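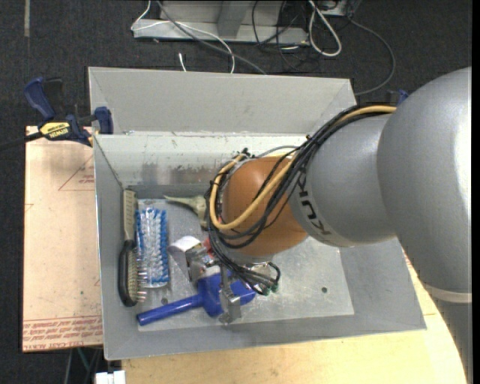 November, hygrometer check, continued

Second pass at the humidity loggers before they go back to Mindton. The first pass used one jar per salt and gave a spread between units that I put down to the sensors. I now think most of it was temperature. A saturated salt solution fixes the relative humidity in the air above it only if the salt, the air and the sensor are at the same temperature, and the jars were standing directly on whatever surface was free. Surface matters more than I allowed for. An open metal bin on a light wooden tabletop, like the gray one, is a fair case to think through: the walls are metal and conduct well, the wood underneath conducts poorly, and the air inside is sheltered from drafts but open to the room at the top. A jar touching the metal and a jar on bare wood will not follow the room at the same rate. Stood all jars on the same cork sheet for this pass, lids taped, none touching.

Setup. Sodium chloride and magnesium chloride, both from the Brodetti tubs, made up as a wet slurry with plenty of undissolved solid showing. Distilled water. Jars filled to a finger's width of slurry, sensor hung from the lid on fishing line so it clears the glass on all sides. The Istel loggers go in complete, with the battery door taped. The older Stasiv units have a probe on a lead, so the lead passes through a rubber grommet in the lid. The grommets were greased and the lids pressed down by hand.

Inna Savchuk pointed out that the first batch of magnesium chloride had gone nearly clear, with very little crystal left at the bottom. It takes up water from the room each time the lid is off, and once the solid is gone the reading drifts upward with no other sign. Discarded it and made fresh. The sodium chloride jars were fine and have been kept.

Logging interval left at the factory setting. Started in the afternoon, left overnight, pulled the files the next morning. Unit 556 stopped partway through the night with a low battery flag, so its sodium chloride run is no use. Replaced the cell and put it back in. The others recorded without gaps, over 1280 readings in the combined file after the settling period was trimmed off.

Results, in words until the table is done. The Istel units agree closely with each other in sodium chloride and read a little low in magnesium chloride, all by a similar amount. That looks like a slope error common to the type and could be handled with one correction for the group. The Stasiv probes are less tidy. Two of them read high at both points by a constant offset, easy enough to correct. A third reads correctly in the dry jar and high in the damp one, and when moved back to the dry jar it takes most of a morning to come down. Suspect contamination on the element. It spent last winter in the varnish store. Not worth correcting – pull it from service.

The spread between units is much smaller than in the first pass. I changed the surface, the salt batch and the lid sealing all at once, so I can't say how much each contributed. If there is time I will repeat the sodium chloride run with one jar on metal and one on cork, same salt, same logger type, and log the glass temperature as well.

Settling time. The note inside the cupboard door says 5 hours. For the bare probes that is enough. For complete loggers it is short, as the plastic case holds moisture and gives it up slowly. The curves were still moving at that point and only went flat late in the night. I have crossed out the note and written "overnight for cased units."

Other points:

Open the dry jars last. Every opening costs more there than in the damp ones.

Salt creep on the rim of one sodium chloride jar, up as far as the tape. Wiped off with a damp cloth and dried. If creep reaches a sensor the sensor is finished.

Do not bring the jars in from the cold store and start straight away. Condensation on the inside of the glass was visible on one this morning, and that jar had to be left out of the run.

Labels on the lids are coming off where the grease has got at them. Mark the glass instead.

Still to do: table of offsets for Inna, rerun of unit 556, order a replacement probe, find out if the Mindton people want the correction applied in the logger or in the spreadsheet. Prefer the spreadsheet, so the raw files stay as recorded.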